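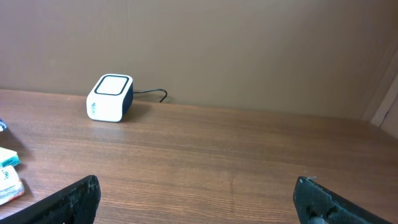 How far from the wall should a small cube speaker stand on a wooden table?

Leave a gap of one hand's width behind it if the table is deep enough, and never less than the width of the cable plug. Closer than that, the low notes thicken and the cable bends too sharply where it leaves the case.

The rest of this page covers placing the speaker, running the cable along the wall and keeping the remainder of the table in order. It applies to any compact cube with a single thin cable at the back. The notes were made with a Gurano cube on a varnished table, but the steps are the same for the Lloyd and for most others of that size.

What you need

A soft dry cloth
A second cloth, slightly damp
A tape measure
Two or three adhesive cable clips, the smallest size sold
Four thin felt or rubber pads
A shallow tray or open box for loose items

Step 1. Clear and wipe the table

Take everything off the back half of the table. Wipe along the grain with the damp cloth, then dry it straight away. Varnish shows smears most in the strip where the light falls, so check the surface from a low angle before going further. Wax polish should be avoided under the speaker. It softens the adhesive on the pads and the cube will creep when the volume is up.

Step 2. Mark the position

Measure the depth of the table from the front edge to the wall. Ours is 519 mm. The speaker wants to be in the rear third, left or right of centre but not in the exact middle, where it takes up the most useful working space. Keep it at least 400 mm from a side wall if there is one. A cube pushed into a corner sounds boomy and there is no setting on the smaller models to correct this.

Mark the position with a small piece of masking tape. Pencil is difficult to remove from an open-grained finish.

Step 3. Fit the pads

Turn the cube over on a folded cloth. Put one pad near each corner of the base, about a finger's width in. Press each for a slow count of 40 and leave the cube upside down while you prepare the cable. If the base already has a rubber ring, skip this step. Pads on top of a ring make the cube rock.

Step 4. Turn the cube

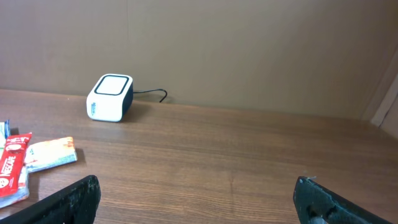 A cube with a grille on one face only should have that face towards the chair. If the sound comes out on all sides, the angle is a matter of access: set it so the cable leaves on the side nearest the socket and the controls can be reached without stretching over the table. Turning it corner-on is acceptable and costs nothing in sound.

Step 5. Run the cable

Lay the cable along the foot of the wall, flat on the table. It should have slack at the speaker end, enough to lift the cube and turn it round, and the slack should lie in an open curve. Do not coil it tightly or tie it. Where the cable goes over the edge, let it drop in a loose loop before it heads for the socket. A cable pulled straight over a sharp edge will mark the varnish and in time wear through its own sleeve.

Fix the first clip well clear of the plug and the next shortly before the edge. Clips go on the wall or on the underside of the table. On the top surface they collect dust and lift the finish when removed. The Mumberg clips sold in strips hold well on paint but not on bare board, where a Stondwood screw-in type is the better choice.

Step 6. Deal with the small items

Sachets, wrapped packets, sponges and similar things tend to gather at one end of the table. Put them in the tray and keep the tray at the opposite end from the socket. Two rules are enough:

Nothing that can leak goes on the same side as the cable.
Nothing light goes on top of the speaker or against it, as it will buzz.

If a buzz remains after the table is clear, lift the cube and check that all four pads touch. A table with a slight bow may need a second pad at one corner.

Cleaning afterwards

Dust the top of the cube with a dry cloth. White cases yellow faster in direct sun, so draw the blind or shift the cube along in July. Lift it to clean beneath, never slide it. Check the clips at the same time and press back any that have started to peel.

Last revised 18th December. Clip types in step 5 updated.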